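Sofa Project Report, Part 4: The Living Room Corner

So for my interiors class I picked the Boyer apartment, and the question was simple: does a light gray sofa make a plain room feel bigger or just kind of sleepy? I pulled 109 sofas from the Kimex catalog (way too many!) and got it down to four before I settled on one. My budget was up to $200, used, so fabric mattered more to me than brand.

I really wanted rounded corners. White walls are pretty strict already, and a curve helps a lot. The baseboard was the surprise, though – I ended up loving it.
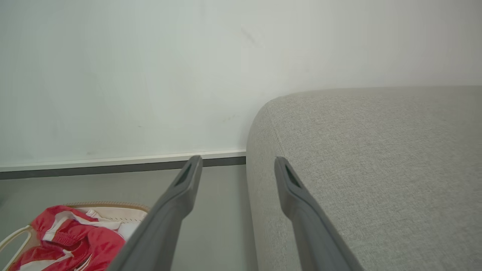
Nerlow, 2022-05-23

White strip on top, charcoal band along the floor, and then the sofa's soft gray curve right beside it. The flecks in the weave pick up both shades! I still want to try a darker rug.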